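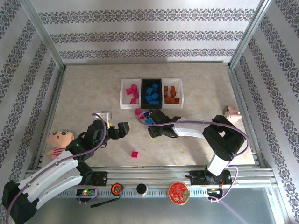 How are the bricks sorted before they go out on loan? By colour, one colour to a compartment, and any brick that is still on the table at the end goes in with its own kind before the lid goes on.

Borkau's toy library will start lending building bricks by colour from Tuesday, after a winter spent sorting a donation that arrived mixed together in feed sacks and old pillowcases.

The bricks came from the former Govindasamy nursery, which closed its playroom last year and offered the contents to the library in one lot. The final tally was 2783 bricks, not including the ones thrown out for chewed corners or split sides.

Rajkumari Pandey, who runs the lending desk, said families had been asking for smaller sets for a long time. The old boxes were heavy, and most came back with pieces missing and other people's pieces added.

"You would get a box home and the children would tip it out looking for the blue ones," she said. "Then it all had to go back in. Parents told us they were spending the evening on the carpet with a dustpan."

Under the new arrangement a family can borrow a single colour or put several together. Pink, blue and reddish-brown are the first three to be ready. There are 147 sets in all, packed in drawstring bags with a card showing the colour and the number of pieces. The remaining colours are still in the back room and will follow in April if the sorting keeps to its present pace.

The sorting is done in small batches at a table with a pale marbled top. Pandey said the patterned cloth used before had to go, as small parts disappeared into it. Each batch is tipped out, the bricks are put into joined bins according to colour, and the full bins are then emptied into washing nets. Bricks are washed after sorting and dried on racks overnight.

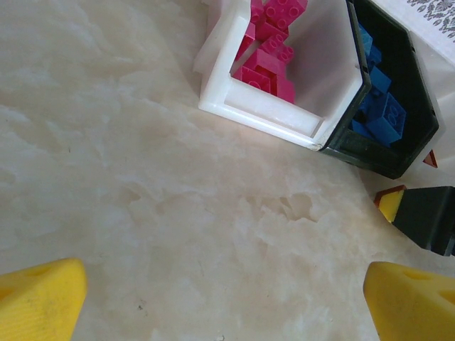
Pink bricks in the white bin and blue in the dark one beside it.

The bins were bought second-hand from Prollow, the storage shop on the ring road, which was clearing out a discontinued line. They fit edge to edge, so a row can be made longer or shorter depending on how many colours are in the batch. A few have hairline cracks and are being used for sorting only. They will not be lent out.

The reddish-brown bricks have been the slowest to finish. Under the old strip lights they were easily confused with a darker red that was also in the donation, and one early batch had to be done again from the start. The lights over the table were changed in the second week and there has been less trouble with it.

Loans will run for three weeks, as with other toys, and can be renewed once by telephone. There is no charge to members. Visitors from outside Borkau can borrow with a day ticket, which costs the same as before. Late returns are charged by the bag and not by the brick.

Families are asked to return the bricks by colour if they can. Bags that come back mixed will be accepted, but they go to the end of the sorting queue and may be out of circulation for a fortnight. Anyone who finds a stray brick at home after returning a set can drop it in the tin by the door.

Pandey said she expected some losses. In a trial with 19 families before the holidays, most bags came back complete and two came back with more bricks than they went out with. The extra pieces did not match the library's own and were handed back at the desk.

The library has also set aside 128 bricks for use on the premises, so that children can build while their parents choose. These will be kept at the low table near the window and are not for loan. The table seats six.

Larger pieces from the same donation, including base plates and a box of wheels, have gone to the Carnura after-school club, which has more floor space. The club collected them last month.

The lending desk opens at 10 a.m. and closes at 4 p.m., with a break at lunchtime. Sets can be reserved at the desk or by telephone, but not by email for the time being. Members should bring their card. Drawstring bags are to be returned with the bricks, and should not be machine washed, as the ink on the labels runs.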